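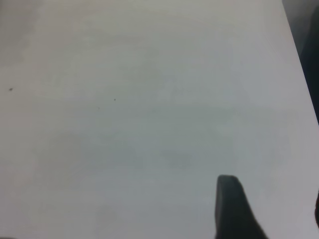 Unit 5. Surface tasks: wiping, clearing, inspecting

Course handout, Household and Shop-Floor Manipulation
Instructor: Skarphéðinn Hauksdóttir
Revised 2019-06-22

5.1 Why surfaces come before objects

Units 1 to 4 dealt with picking things up. Most chores are not mainly about picking things up. Wiping a counter, clearing a bench and checking a panel for dirt all have the surface itself as the workpiece. The question for this unit is whether a machine can do such a job to the standard a paying customer would accept. The short answer is yes on a known flat surface under fixed lighting, and not reliably anywhere else.

5.2 What the wrist camera gives you

Look at the view at the head of this handout. Nearly all of it is matte white surface. The usable features are one long straight edge at the upper right, the dark region beyond it, and three tiny dark specks on the left side. The gripper finger takes up part of the lower right. The faint gray shading across the middle has no sharp boundary.

Consequences:

Depth. Stereo matching needs texture. On a plain white surface it returns holes or noise. Do not plan contact from a depth map with no valid points in the contact region.

Position. A single straight edge fixes the camera across the edge but leaves it free to slide along it. You need a corner, a second edge or a mark to remove the remaining freedom.

Dirt. The specks may be dust or debris. One view cannot separate loose particles from flaws in the finish. The faintest speck is close in tone to the surface around it, and a threshold low enough to catch it will probably catch some of the shading too.

Self-view. The finger must be masked before any dirt detector runs. Mask from the joint state of the gripper and not from color, or dark objects on the surface will be masked with it.

5.3 Contact

Let z be the commanded height of the tool and z0 the true height of the surface. With a stiff arm, a small error in z0 gives either no contact or excessive force. Two usual remedies:

(a) Guarded move. Descend slowly and stop at a force threshold. Simple, slow, and sensitive to sensor drift.
(b) Compliant control along the normal, position control in the plane. Preferred for wiping. The normal must be known, and on a large flat panel three guarded touches, well spaced and not in a line, are enough to get it.

The wiping path itself is a solved problem. Use parallel strokes with overlap. Students spend too much time on it.

5.4 The Budurham trials

The lab exercise uses the log from the Budurham bench trials in December. The task was to find and remove visible particles from a flat panel. The Sisetti controller ran 253 attempts. An attempt counted as a success if a person inspecting the panel afterward found nothing left to remove. In 40 attempts the controller reported a clean panel and the inspector disagreed. Attempts that ended in a force stop are logged separately and should be left out of your first table.

Compute the rate of false clean reports, with an interval. Then state what the rate would have to be before the machine could work a shift of 4000 panels with no inspector. Give your assumptions about the cost of a missed particle. There is no single correct figure.

5.5 Home versus shop floor

On the shop floor the panel arrives in a fixture, the lamp does not move and the finish is the same from one part to the next. Each of these removes an unknown from 5.2 or 5.3. In a kitchen none of them holds. The Estrella code assumes a fixture and will fail without one; read its setup file before you blame the detector.

5.6 To hand in

1. The table and interval from 5.4.
2. A half-page note on which single addition (side lighting, a second camera, a touch sensor) would reduce false clean reports most.
3. Your self-view mask, tested on the Stistimetti image set with the gripper open and closed.

Reading for next time: the section on hybrid force and position control in the course reader. Skip the stability proof.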